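March, ink notebook, start about half past nine in the morning

Galls again. I finally weighed what's left in the big Bekine sack and got 686 g, which is more than I'd feared but less than I told Hicham we had, so sorry Hicham. A fair bit of that is the pale light ones with the wasp hole in the side, and I'd like to keep those apart from now on. They crush to almost nothing and I have my doubts about how much tannin is left in them. The knobbly blue-grey ones are the good stuff. You can tell by the sound when you drop them in the mortar – a proper click.

Crushed 50 g of the good ones to lentil size. I went finer last time and regretted it, the sludge blocked the cloth and I stood there squeezing it like a cheese for half the afternoon. Into the glass jar with rainwater, lid on but not tight, and onto the shelf over the radiator. This is going to be the slow batch. I want mould on it! The old recipes more or less ask for it and every time I've been impatient and boiled the galls instead, the ink has come out thin and a bit brown at the edges.

State of the other jars, while I had them all down:

Trukano, the boiled one. Still writes, still smells of wine (my fault, I topped it up with the end of a bottle in the winter). It goes down pale grey and takes until the next morning to get properly black, and I've decided I like that, although it's no use at all for ruling because you can't see where you've been. There's a crust on the bottom that won't stir back in. I decanted the top into a clean bottle and left the crust where it was. Label is coming off, rewrote it.

Trukano, second go, with less copperas. Much kinder to the paper. I held the test strips up against the window and couldn't find any of the haloing on the back that the first one gives. But it's a weak black, more of a slate, and Hicham said it looks as if someone had watered it down, which I suppose someone had. I'd use it for letters. I wouldn't use it for anything I had to read back in poor light.

The Yang recipe (the one on the folded sheet at the back of this book, in green biro). It wants pomegranate skins along with the galls and I was very pleased with myself for saving the skins all through Christmas. Result so far: sticky. It feathers on cheap paper and sits up on the good paper like jam. I think I put in too much gum arabic, or the gum hadn't dissolved when I measured it, or both. I'm going to thin a spoonful with plain gall liquor and see, and leave the rest alone for once.

Pen tests. I did the same four lines with each ink on the sized paper, the unsized paper and the backs of those old ledger pages. Goose quill for the lot, recut between inks. (I did cheat and use the steel nib for the last of the slate one, my hand was tired. Marked with a cross in the margin.) The sized paper makes everything look good, so it tells you very little. The ledger paper is the honest judge, and on that the first Trukano wins easily, even with its crust. Yang comes last but has the nicest colour when it's fresh, a sort of warm plum, and I'd love to know if any of that survives. Strips are taped inside the front cover of the test folder, half of each one under black card, other half facing the window. Please don't tidy the window sill.

Copperas. The new bag is greener than the old one. The old one has gone rusty on top where the clip had come off, and I've picked the rusty bits out and put the rest into the brown jar. For whoever is next: weigh it straight after opening, put the lid back on before you do anything else, and don't leave the spoon in it. The spoon that lived in there is now in the bin.

Gum. We've got the lumps and the powder. I keep reaching for the powder as it's quicker and then it clots, every single time, and I stand there chasing little fish eyes round the jar with a stick. Lumps in a cloth bag, hung in the water overnight, that's what I'm doing from here on. Hicham's trick is to wet the powder with a drop of spirit first and he swears by it. We could try it on a small amount, I'm not against it.

Things I got wrong today, for the record: started straining the test liquor before I'd rinsed the cloth, so it picked up whatever was in there from the vinegar. Poured the second beaker into the first beaker's jar. Wrote the copperas weight on my hand and then washed my hands. I've put down what I think it was, with a question mark.

Asked on the phone about the vellum offcuts, and Trollel can let us have a bag of them if we don't mind odd shapes. We don't. I want to see how the first Trukano bites into skin, since that's what it was meant for in the first place, and all my moaning about paper might be beside the point. They'll need pouncing before we start. I think the pumice is in the drawer with the string but I haven't looked.

Hicham, if you get to this before me: give the slow jar a swirl in the mornings, no more than that, and write down the smell. I mean it about the smell. Last year's notes just say "bad" for 3 weeks and it's no help to me at all.

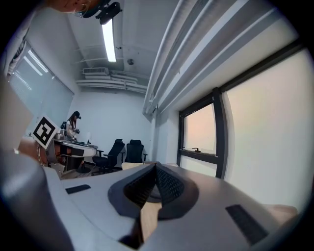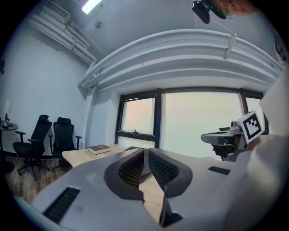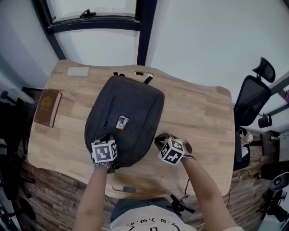
Our place, March. The middle one has the brown hardcover on the table, the last one the dark grey backpack.

Still to do: more rainwater, new muslin, ring Bekine about the next sack and ask for none of the ones with holes.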